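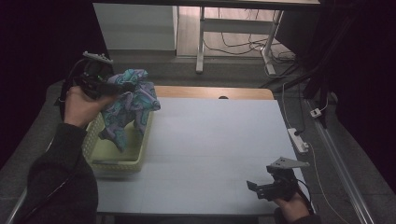
Can you make a crunchy snack out of canned chickpeas that's still crunchy the next day? If you dry them long enough before they go in the oven and don't put the lid on too early, they'll hold up fine overnight, and mine made it to day three.

So this is my write-up for the food project, and I picked roasted chickpeas because I eat them constantly and they always let me down. Day one, amazing. Day two, little pebbles of sadness (or worse, chewy ones). Every recipe I found had a different fix and they all sounded very sure of themselves, so I figured I'd try a few in our kitchen in Hemville and see which ones did anything.

I used the Lusach canned chickpeas for every batch, low sodium, same size can. The oven was set to 400 degrees the whole time. What I changed was how long the chickpeas sat out on a dish towel after rinsing: no time at all, 20 minutes, or 60 minutes. Then everybody got a spoonful of olive oil and a pinch of salt and went in for 30 minutes, with one shake of the pan halfway through.
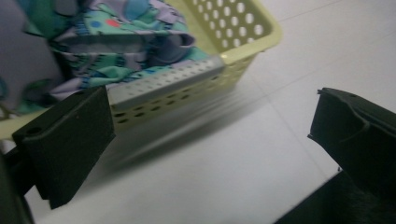 Drying was the part I'd always skipped, so I took it seriously this time. I rubbed the skins off one batch too, and wow, that is a boring way to spend an evening. You need somewhere to toss the skins and the soggy towels as you go, and a plain plastic basket like the pale yellow-green one here on the white tile is the kind of thing I'd reach for, with a bowl for the skins so they don't get stuck in the towels. The skinless batch came out a bit smoother and more even in color, but I couldn't taste enough of a difference to ever do it again.

The no-drying batch was the clear loser. It steamed more than it roasted, and the middles were still soft when I pulled the pan. Twenty minutes was better, crunchy on the outside and kind of mealy in the center. The full hour batch was the one I kept sneaking handfuls of before I'd written anything down — bad science, great snack.

Storage was the second half. I split the hour batch between a jar with a tight lid and a bowl with a paper towel over it. The jar ones went in while they were still warm, and by morning they were chewy. The bowl ones were still crisp.

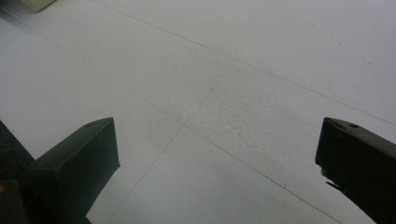
I did a second round where I let the jar batch cool all the way down first, and those stayed crunchy as well, so I think the warm lid was the whole problem. I'd want to run that one again before I swore to it.

Things I'd change: I only had one pan, so the batches went in one after another and the oven was probably hotter by the end. I was also the only taster. And I put smoked paprika on the last batch before roasting and it went bitter, so next time the spices go on after — I still have half a jar of it to use up.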